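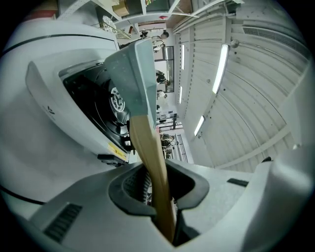

Plernari Township Party Club
Minutes of the regular meeting, 20 May 2022

Present: Estela Cisternas (chair), Sotiris Koutsoukos, Uzma Dhanial, Shagufta Tarar (minutes). Absent: Junaid Cheema.

The meeting opened at 7 p.m. The April minutes were approved with one spelling fix.

1. State House candidate forum
Cisternas reported that both candidates for the open seat have agreed to appear in July. Kanaujia Hall holds up to 200. Each candidate gets five minutes to open, then written questions from the floor. Dhanial will moderate.

2. Nominating petitions
Koutsoukos has 745 signatures in hand for the county commission race. The club's goal is 1000. He has checked 521 against the voter roll so far and will finish before the next meeting. Tarar asked that sheets with missing dates be kept separate.

3. Endorsement rules
Dhanial moved that endorsements need a two-thirds vote of members present. Koutsoukos seconded. Passed 3-1, Tarar opposed.

4. Yard signs
Pirent Printing sent a quote. Tabled until Cheema can go over the budget.

5. Other business
Members in the Steno Road precinct still need a poll watcher. Names to Cisternas.

Adjourned at 8:25 p.m.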